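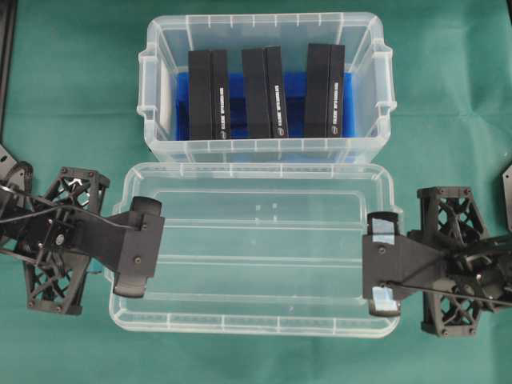
Clear plastic boxes on a green cloth.

Kassa play Jesotcombe in February

Tickets for the Kassa concert at Jesotcombe Town Hall go on sale on Thursday, March 28, 2019, at 10am. The band will play the whole of their second album, Skurolus, from start to finish, with a string section and a small choir. It is the first time the record has been done live in its original running order.

The hall holds 778 with the balcony open. Tickets can be bought from the box office in person or by phone, with up to four per caller. Members on the mailing list will get an email with a code the evening before, so please check that we have your current address. The code works once.

The concert will be in two halves. Skurolus takes up the first, and after the interval the band will play older songs, including a few from the Nilex sessions that never made it on to a record. Zewditu Tamiru is singing all the lead parts. Mulugeta Worku has written the new string parts and will conduct from the piano.

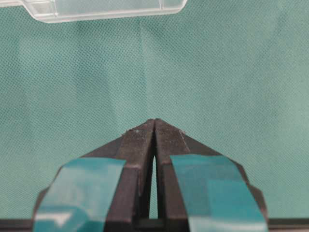
Letay Ejigu wrote in after the last newsletter to say that the second side of Skurolus only makes sense with the long organ opening left in, and she hoped it would not be trimmed for the stage as it was on the CD. She also asked whether the vinyl would be back in print in time for the show.

The organ opening stays. Mulugeta has confirmed it will be played at full length, on the hall's own organ, which has been retuned over the winter. As for the vinyl, a new pressing of 1000 copies has been ordered on black only, cut from the first tapes. Copies will be sold in the foyer on the night and anything left over goes on the web shop the following week. The sleeve has the lyrics printed inside, which the first pressing left out.

Doors are at 7pm and the band will be on at 7.45. There is no support act. The show will be recorded for a live album but not filmed. Step-free seats are in rows A and B and should be booked by phone, as the website can't hold them yet.

The next newsletter will have the full list of players.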